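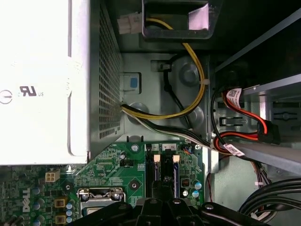 Akis
Workshop guides author, Masilela Refurbishing

Section 6: Getting to know the inside of the case

With the side panel off, you finally get to see how a desktop computer goes together, and I hope you enjoy this bit as much as I do! Set aside a quiet half hour. You won't be removing any parts in this section, only learning your way around and checking the cables before you move on to cleaning in Section 7.

Caution: Switch off at the wall and unplug the mains lead before you put a hand inside. Never open the power supply unit itself, even when the computer has been unplugged for days. There are no parts in there for you to repair.

Before you start

Lay the case flat on a steady table, open side up, under a good lamp. Touch a bare metal part of the chassis, and touch it again each time you come back from the kettle.

Checking the cables

1. Find the power supply. In our Dell desktop it's the large white unit, with a power symbol and a UL mark printed in grey on top. The tall perforated panel beside it is for air, so keep stickers, tape and loose wires well away from those little square holes.

2. Pick up the trail of the power wires where they come out by the vent. Yellow, black and white strands leave together here and then go their separate ways. Follow one wire at a time with your eyes first, then with a fingertip. Don't pull.

3. Trace the long yellow wire round its arc to the white multi-pin connector. Press gently on the connector body to check that it's seated. If it rocks, leave it alone for now and turn to "Loose connectors" at the end of this guide.

4. Go back and follow the black-and-white bundle. It runs diagonally and passes under the drive area, so you'll lose sight of it for a moment — tilt your lamp, not the case.

5. Look for the thin black cable and the black plastic clip that holds it to the metal wall. I'm very fond of these clips! They keep a cable exactly where it ought to be, and old ones can turn brittle, so open them slowly.

6. Finish at the motherboard, the green board with DELL printed on it in white. Close to the lettering is a white power connector with four pins. Look straight down at the pins and check that they stand upright. Don't try to straighten a bent one with pliers.

Note: You'll also spot a blue square button in a small white latch housing. Leave it be until you reach Section 12, where we deal with latches properly.

Caution: Hold any board or card by its edges. The tiny components on the surface are easily knocked.

Make a quick sketch of the cable routes on the Tukano worksheet before you put the kit down. Mine are dreadful drawings and I still use them every single time — a wobbly line marked "yellow, goes over the top" is all you need when you're putting things back together.

If you're stopping for the day, rest the side panel loosely over the case to keep dust out and leave the mains lead unplugged.

Next: Section 7, Brushing out dust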